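Vundale Worktop Protector Oil, 1 Liter

Vundale is a clear, hard-drying oil for solid wood countertops, shelves and tabletops. It soaks into the surface and leaves a low sheen that can be patched at any time without sanding back the whole top. We have stocked it since June, when it replaced the older Lappalainen oil in our range. The two can be used over each other.

Coverage

One can covers 8 square meters with a single coat on planed hardwood. Softwood and old, dry boards take more, sometimes twice as much on the first coat. End grain around sink cutouts should be coated until it stops taking oil.

How to apply

Sand the bare wood to 180 grit and vacuum off the dust. Stir the can well - do not shake it. Put on a thin coat with a lint-free cloth or a short-pile roller, wait 15 to 20 minutes, then wipe off everything still sitting on the surface. Leave it overnight and repeat. New tops need three coats, previously oiled tops usually one.

Keep the room at normal indoor temperature and open a window. Oily rags can catch fire on their own, so soak them in water and lay them flat outdoors to dry before throwing them away.

Drying and first use

The surface is dry to the touch in 6 hours. Light use is fine the next day. Wait a full week before standing heavy crockery on it or leaving anything wet there. After that, normal kitchen use is no problem.

Plates and bowls at the counter

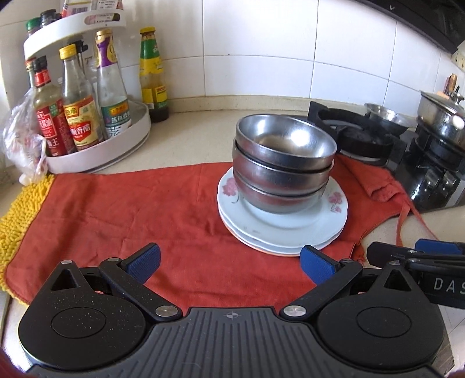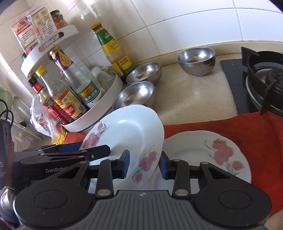
Unglazed foot rings on plates can leave fine gray scratches on any oiled surface. Rub these out with a white nylon pad and a few drops of oil, working with the grain. Hot pans need a trivet.

Not suitable for laminate, stone, or wood that has been varnished. Strip varnish completely first.

Also available in a 5 liter can to order from our Kenorthorpe warehouse. The matching Andar soap for weekly cleaning is sold separately.

Contact us | Delivery and returns | Copyright Kenorthorpe Wood Finishes | Back to top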